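July, evening

Drove out to Falldale early and had the building to myself until after lunch. The job for the week is the tabletop arm in the back bay, the one we call the Ferri cell because that was the name on the purchase order and it stuck. It has been drifting. Picks that used to land square have been landing short, always toward the same side, and the log shows it getting worse over the last two weeks.

I started with the base, since everything else sits on it. Put the wrench on all the bolts. Two of them took a little turn, less than I hoped. If they had been really loose I could have gone home. Wiped the flange, checked the cable where it comes down to the arm, pulled on the connector. It was seated. The cable has a shiny place on the jacket from rubbing, so I moved the tie up a few inches and wrote the spot down to check again next month.

Then power on, let it sit, home it, and run the joints one at a time through slow travel. I listen for this part more than I look. Joint four has a faint tick near the end of its range. It had that when we got it, and it is in my notes from the first week, so I left it alone.

Zeroed the force reading with nothing in the fingers. It wandered for the first few minutes and then settled. I used to zero it right at startup and wonder why the numbers were off by noon. Now I wait 21 minutes, which is a silly number, but it is what the timer was set to the first time it worked and I never changed it.

After that I went to the wrist camera. I keep a set of things for checking it, mostly kitchen things and toy food, and I put them out on the placemat close together. The fork is the one I care about most. It has a flat wood handle with round rivets, and the rivets make good points to aim at. The metal end is the opposite. It shines, and the shine moves when the arm moves, and the depth numbers there go bad before they go bad anywhere else.

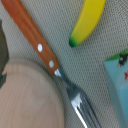
Ran the hover test next. The arm goes to a spot over the target, stops, backs off, comes in again from another side, and I write down where it thinks the target is each time. Nine approaches. If the camera offset is right, all of them should agree, or close to it. They did not agree. Coming in from the left gave one answer and coming in from the right gave another, and the gap was about the same size as the miss in the log. So it was the camera offset and not the base, and I had spent the first hour on the wrong end of the machine. I would still do it in that order.

Took the camera mount off. The screws were snug, but one washer had a bright ring worn into it, so something in there has been shifting. I cleaned the faces with alcohol, put in new washers, and tightened the screws a little at a time, back and forth, the way you would do a wheel. The old washers went in a bag with the month on it.

I thought about whether to use thread locker. The Kandham people told us not to on this bracket. Their reason was that the threads are in soft metal and you can pull them out when you take the screws back off. I have done that once on another machine and had to fit an insert, and it took most of a day. So no thread locker. I put a line of paint marker across each screw head onto the bracket — if a line breaks, I will know the screw turned.

With the camera back on, the old offset was no good at all and it had to be found again from the start. That means the printed grid, flat on the table, and a lot of poses. The routine wants at least 10 and I gave it more than that, with plenty of tilt in them. The tilt matters. If every pose looks straight down, the math comes back with a nice small error and the height is still wrong, and you find out later when the fingers go into the table. The first run came back poor. One pose had a bright patch of window light across the grid, so I threw that one out, pulled the blind, and ran it again. Better. Saved it under a new name and kept the old file next to it.

Lunch in the truck with the windows down. Too hot to eat much.

When I got back I set the table up wider, with the plate near the middle and the tomato on it, knife to one side, fork below, and the carton and the banana over to the left. The black cloth had ridden up at one corner and I pulled it flat. It is there to keep the background quiet, and a fold in it will show up as an object when the light is low. Brought the arm down slowly by hand control first, with my thumb on the stop, then let the program do it at one-quarter speed.
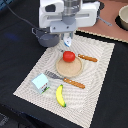

The afternoon shift's opinion, given from the doorway, was that I should have swapped the whole bracket and been done by ten in the morning. There is a spare in the Drirnari box on the shelf, it has been there since spring, and what is it for if not this. Also that new washers on a worn bracket would be loose again by fall, and then I would be back here doing the same day over.

I said maybe. It is a fair point about the wear. But the spare is a later version with the holes a hair different, and I have not measured it, and I did not want two new things on the arm at the same time. If the picks come back now, I know it was the washers. If I put on the spare and something else goes wrong, I don't know anything. We left it that I will measure the spare this week and write the numbers on the box so the next person can choose.

After that I did the fingers. The pads get a skin on them from handling, and grip falls off slowly enough that you blame other things. Warm water and a drop of dish soap on a rag, then plain water, then dry. No solvent on the pads. I checked the edges with a fingernail for lifting and found none. Opened and closed the gripper a couple dozen times to see if both fingers get to the middle together. The left one was a little behind on the first few and then caught up. Could be grease. I put it on the list.

The force limit was the last real thing. Somebody had turned it up, I assume to make up for the bad picks, since squeezing harder will cover for a bad position up to a point. I put it back where the sheet says. Then close approaches on the tomato, slow, watching the camera feed. It is the worst thing on the table for the camera at short range. It is smooth and shiny and there is nothing on the skin to lock onto, and once you are near it the color fills almost everything. The program is supposed to stop trusting the picture at that distance and go on the finger position and the force alone. I wanted to see it do that handoff with the new offset.
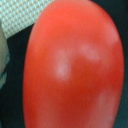
I had the handoff distance on the wrong side of the focus limit for I don't know how long. The camera goes soft before the program lets go of it, so for the last bit of travel it was steering on a blur. Moved the handoff back so it happens earlier. It is one number in one file. I wrote the old value beside it in a comment with the reason, so it won't get put back by someone who thinks I made a typo.

Then I started the long run and let it go while I swept up. Full speed, same layout, then the layout turned around, then the things moved to new spots every so often. I stopped it at 532 cycles because I wanted to get home before dark. A handful of misses early on, all on the fork, all at the metal end, none of them off toward the old side. I will take those. The fork has always been the worst one and the fix there is probably in the lighting, a cover over the lamp or moving it over a foot.

I ran the hover test once more at the end, with everything warm. The approaches agreed. I printed the sheet and taped it inside the cabinet door over the old one.

Still to do: measure the spare bracket. Look at grease on the left finger. Try something over the lamp. Order washers, the small bag, since I used the last good ones today. Check the paint lines in the morning before anyone runs it, and check the cable tie while I am there.

Home late. Left my lunch cooler on the bench in the bay, so that will need washing out tomorrow too.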